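Givumholm Community Workshop: progress report to the Dumen Fund
Period covered: January to April
Prepared by Margareta Husar, project coordinator

1. Repairs to the building

The roof over the east side was finished in February. Relu Nistor's firm replaced the battens and reused most of the old slates, with the remainder bought second-hand from a yard in Drenine. The gutters on the lane side still need doing. We had hoped to include them in the same job, but the brackets were the wrong size and had to go back. They are now booked for May.

The damp in the store room has improved but has not gone. Relu wants to leave the plaster off for another summer before deciding on a membrane, and we have agreed to this. No grant money has been spent on that room so far.

2. Classes

We ran 8 courses in the period, against the 5 set out in the grant agreement. Sewing and basic joinery filled quickly. The evening bookkeeping course was poorly attended to begin with, and Myroslav Kovalchuk moved it to mornings, which suited people better. Total attendance was 206, counting each person once per course.

Two courses were put back to the autumn — upholstery, where the tutor was unwell, and bicycle repair, where the stands arrived late. 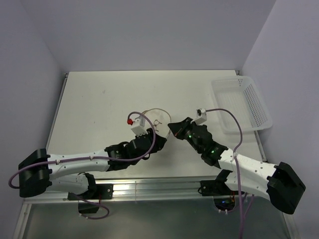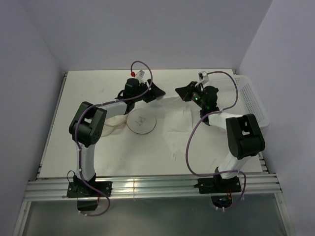 White worktop with the two arms, walled at the back and sides.

3. Tool library

The tool library opened at the end of March. Vasilică Tudose has catalogued the hand tools and is part of the way through the power tools, all of which have to be tested before they go out. Lending is free for the first week, with a small charge after that. One sander came back with a damaged flex and has been repaired.

4. Spending

Spending on wages and materials is in line with the budget. Heating is over, mainly from the weeks when the roof was open. We ask that the underspend on printing be moved across to cover it. Hipólito Huenchumán has sent the figures separately, with copies of the Mihăilă invoices.

5. Next period

Gutters on the lane side, May.
Power tool testing to be completed.
Autumn programme to be agreed with tutors by the end of June.
Second instalment claim to follow once the roof guarantee has been received.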